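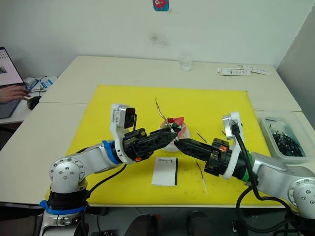 Run the grip comparison on light objects before anything heavy, Dennis Biwott wrote in his comments on the March draft of this guide, and do both arms in the same sitting or the scores won't line up. The steps in this section now follow that order.

6.2 Comparing fingers on a two-arm table

You will need two arms with wrist cameras fitted, the Brodau control software on a laptop, a plain colored mat and a set of small test objects. Thin sticks, cards and clear cups are good choices. Clear plastic is hard for most wrist cameras, so include at least one piece of it.

1. Lay the mat flat and smooth out any creases. Keep a border of bare tabletop on all sides.

2. Mark the arms with colored rings if this has not been done. The software lists them as Left and Right, and those names can be swapped by mistake after a restart.

3. Bring both grippers to the center of the mat at slow speed. Stop before the fingertips touch.

Caution: The software does not check for contact between the two grippers. Keep one hand near the stop key during this step.

4. Open Settings, then Fingers. Enter profile 169 for the pointed Clurkix fingers or profile 725 for the flat Stomo fingers. Both arms must use the same profile during a comparison.

5. Check the cable on each arm. It should hang in a loop long enough for the wrist to turn fully in both directions. If it pulls tight, free more cable at the base and repeat step 3.

6. Run the card test. One gripper picks up a card by its edge and stands it upright on the mat. Make 6 attempts with each arm and enter every result, including drops.

Note: If error 1607 appears, the wrist camera has lost the fingertips. Wipe the lens, turn off any lamp that shines straight at it, and start the attempt again. Do not score the failed one.

7. Run the two-arm test. The left gripper holds a card while the right gripper holds a thin object above a target. A small cake on a stand makes a useful target, as a crooked approach is easy to spot.

Caution: If a lit object is used, keep cards and cables well clear of the flame and stay at the table until it is out.
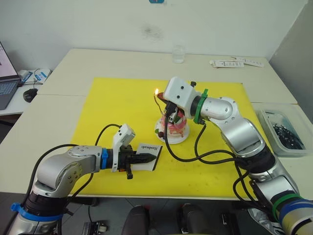

8. Save the results under the finger profile number. Change the fingers on both arms and go back to step 3.

6.3 Reading the results

Compare left with left and right with right. A gap between the two arms with the same fingers usually means a calibration fault, and the fingers should not be blamed for it. Recalibrate as described in the Ogola base manual and repeat the card test.

Comments on this section go to Maricruz Quezada by Friday.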